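Notebook | Entries | Planner | Rigs | Search

17 August 2021

Cable insertion, Cadine planner, second round

I meant to write this up before lunch and then got pulled into the Atum logging business (more on that at the bottom), so forgive me if the order is a bit muddled. Damian Krajewska and I spent the morning on the approach phase, that last short stretch where the fingers are down among the loose cables and the planner still believes it is moving through clear air. The collision model knows the chassis walls and the drive cage very nicely. Cables it doesn't know at all, and I doubt we'll teach it this year.

So the plan for now is humbler: slow down early, watch the force at the wrist, and back out the way we came if it climbs. Damian rewrote the back-out so that it replays the recorded joint path in reverse, which I like very much — the old version replanned from scratch and once took a lovely wide swing straight through the wiring.
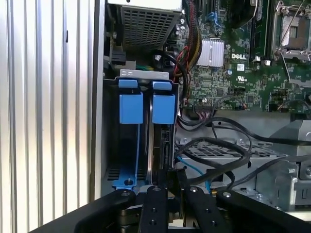 Why not let the wrist view steer the plug all the way home? The fingers hide too much of the socket in the last few millimetres, so we hand over to force control before then.

The handover itself is where I'd like fresh eyes. We run the force loop at 1000 Hz, but the log shows 993 on average, with the odd gap, and I suspect the gaps come from the Hegde bridge doing its memory tidying at a bad moment. I've moved the image messages onto their own thread and will see if that calms it. If it doesn't, we try pinning the loop to its own core.

Perception is in better shape than I feared. Shiny metal near the target still pulls the edge fit sideways now and then, and a black plug against black cables is as miserable as you'd expect. I relabelled 515 wrist images last week and the new Godar model is training on them now. Please leave that machine alone until it finishes!

Atum: timestamps were being written in local time by one node and UTC by the other. Fixed, 4 lines, most of a morning gone.

Still to do: put the force limit in the config file, and ask Damian where he saved the reverse path script.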